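How We Look After a Robot With Two Arms

Hello, young readers! My name is Tatiana Jurčo and I work at the Drolitz workshop in Ratcombe. My job is to take care of one robot. Its name is Brernon, and it practises kitchen work. Many children write to me and ask what Brernon can cook. Very few ask me who cleans its fingers, so today I will write about this.

Brernon has two arms. Each arm is made of hard pieces called links. Between the links there are joints, which are like your elbow and your wrist. Inside each joint is a motor to make it turn, and a sensor. The sensor is a small part that measures how far the joint has turned. Without it the arm would be like you when you try to touch your nose after spinning on the playground.

Before Brernon can work, we must do the set-up. First comes the table. The table must be strong and must not shake. Then we roll out brown paper on it. Paper is cheap and we can change it when it gets dirty, and crumbs do not fall into places where I cannot reach with my brush.

After this we put out the kitchen things. Each one has its place, and I have a drawing in my binder which shows all the places. A cutting board goes on one side, a tray or a placemat goes in the front, and the cups go on their rack. If I am in a hurry and put the bowl in the wrong place, the robot can still look for it with its camera, but the practice is not the same as yesterday and we cannot compare the two days. So I am not in a hurry.
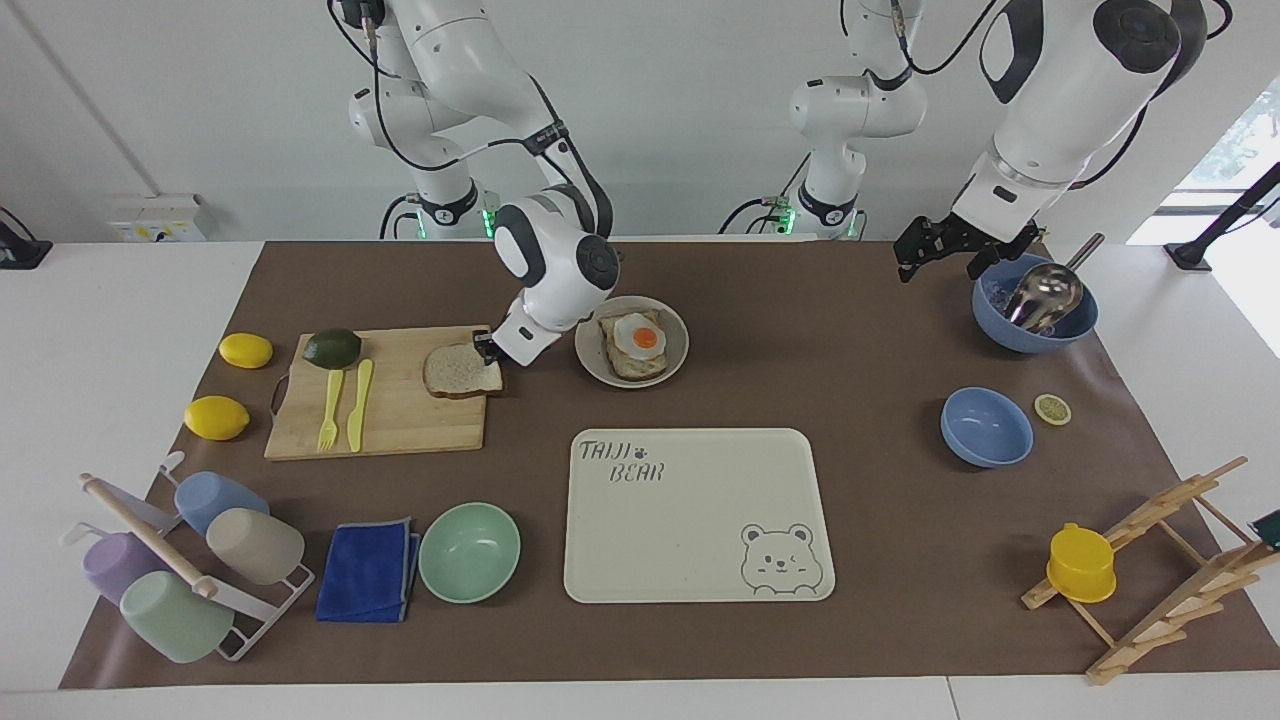 Rami Awwad wrote to us after he read the first part of this page: My daughter is in Grade 3 and she wants to know why you don't make the fingers stronger, so the robot never drops anything. I told her that a strong hand would make a bread pancake, but she would like to hear it from the workshop.

Thank you, Rami, and please tell your daughter that it is a very good question. A hand for bread must be gentle. Slices of bread are soft, and if the fingers close too much, they leave two deep marks. A lemon is firmer and it is also round, so it likes to roll away. A fork is thin and lies flat on the board. The same two fingers must manage all of them! For this reason we set the force, which means how hard the fingers squeeze. I do it on the computer, and I change the number only a little each time.

Now I will tell you about the morning check. I do it every day before the motors are switched on.

First I look at the cables. They run on the outside of the arms and they must have enough room to bend. A cable that is too tight will pull, and after many days of pulling it can break inside, where the eye does not see it. A cable that is too loose can catch on something on the table. I move each arm slowly by hand and I watch the cables the whole time.

Then I clean the fingers. Butter is my enemy. With butter on its fingers, the robot holds a cup as well as you hold a wet soap. I use a soft cloth with a little warm water, and after this a dry cloth. I never spray water on the robot, because water and motors are not friends.

Next I check the screws. Each time an arm moves, it shakes a tiny bit, and the shaking can turn a screw loose. I have a special tool, a torque wrench, and it clicks when the screw is tight enough. When I hear the click, I stop. My teacher, old Mr. Bataineh, broke a screw once when he did not listen for the click, and he told this story to every new person.

The last part of the check is called calibration. This is a long word, but you know the idea from the kitchen scale at home. Before you weigh the flour, the scale must show zero. The robot also needs its zero. I send both arms to their starting position and compare the numbers from the sensors with the numbers in my binder. If one joint is wrong by even a small amount, the mistake grows along the arm, and the fingers may close beside the plate and catch only air.

When all is good, I step back behind the yellow line on the floor, I say "Clear!" in a loud voice, and I start the motors.

One of the jobs we practise is with a plate. A plate has a thin rim, and the fingers must come down to exactly the right height. Too high and they miss it. Too low and they push on the table. 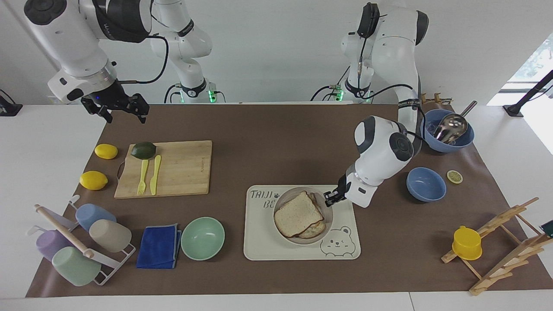
What happens if a part of the robot breaks?

We press the red stop button first, and then we switch off the power and wait. Only after this do we open anything. Most repairs are small, for example a new cable or a new rubber pad for a finger. I keep five spare pads in my drawer. If a motor is broken, we take off the whole joint and put in another one, and then the calibration must be done again from the beginning.

Every repair gets a number in my book. The newest one is repair 372, and it was a finger pad again. I wrote down the date, which was 26/02/2025, and which arm it was, and I signed my name. Even a very small repair goes in the book. When the same part breaks often, the book shows it to me, and I can ask the engineers to make that part better.

If you would like to practise this kind of work at home, you can begin with your bicycle. Look at the cables of the brakes, wipe the chain with an old cloth, and ask an adult to check the screws together with you. Write what you did in a notebook. In August we will open the workshop for school groups, and you may bring your notebook and show it to me.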